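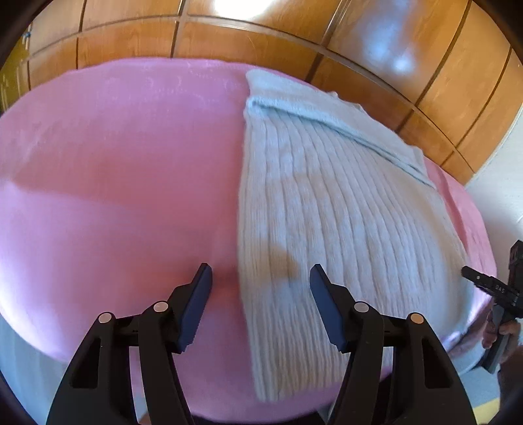

Mindis Fitted Sheet in Pink

If you've ever woken up at three in the morning with a bare corner of mattress under your cheek and the sheet wound round your knees, you'll know why I'm so fussy about elastic. I went through a lot of fitted sheets before I agreed to stock one in the shop, and the Mindis is the one I kept going back to. It's plain, it's matte, it goes over the corners without a wrestling match, and it comes in a pink that I'm very fond of indeed.

Let me talk about that pink for a minute, as it's what most people email me about. It isn't a sweet-shop pink and it hasn't got any shine to it. I've tried it with grey, with white, with pale blue, and with a mustard blanket my sister hates (I still think it works!). It's also lovely against older brown furniture, which I know plenty of you have, so please don't feel you need a white bedroom to get away with it.

What it's like to sleep on

Smooth and on the cool side for the first few minutes, then it warms up with you. It's a cotton percale, so it feels crisp when it's new and gets softer as the washes go by. Mine was at its best by November, after a summer of being washed nearly every week. If you like that silky, slippery hotel feel, I'd point you towards the Kahraman sateen sheets instead - they're heavier, a bit warmer and they cost more, but they do drape beautifully.

Fit

The double fits a standard UK double mattress and the king fits a standard king. There's elastic the whole way round and not just at the corners, and that makes all the difference if you've got a fidget in the bed. If you use a thick topper, measure the mattress and topper together before you order, and drop me a line if you're not sure. I'd much sooner answer a question than have you posting things back.

There's a little label sewn inside one of the short ends, so you can find the foot of the sheet without turning it round four times. Put that at the bottom of the bed, do the two far corners first, then come round and pull the near ones down and well under. Smooth it out with the flat of your arm and you're done.

Washing

I do mine at 40 and hang it outside whenever the weather lets me. It can go in the tumble dryer on low, but take it out while it's a tiny bit damp and put it straight back on the bed, and the worst of the creases will drop out on their own. I never iron it. You can if you like! A warm iron while it's damp is plenty.

Wash it by itself or with similar colours the first couple of times. And do give it a run through before you first sleep on it, it takes off the stiffness from the packing.

One more thing, and I say this as someone who folds all her laundry on the bed: fluffy knits will leave bits behind on any sheet, this one included. A quick once-over with a lint roller sorts it.

What goes with it

The pillowcases are sold separately, in packs of 2, in the same pink and in a chalky white. There's no matching duvet cover yet. I've asked Mindis and they're thinking about it, so if you'd like one, tell me and I'll pass it on.

Sizes and prices

Double fitted sheet, pink: £40
King fitted sheet, pink: £45
Pillowcases, pack of 2, pink or white: £18
Double fitted sheet and 2 packs of pillowcases: £70

Delivery and collection

Orders over £80 go out free. Under that it's a flat £3.95, tracked. I pack everything myself at the Stivton shop and parcels leave at 2 in the afternoon, so get your order in during the morning if you want it on that day's van. You can also collect from Stivton, or from the Hundthorpe market stall if you let me know beforehand - I don't carry every size on the stall.

Returns are fine within a month as long as the sheet hasn't been washed or slept on. Pop the slip back in the parcel with your order number on it.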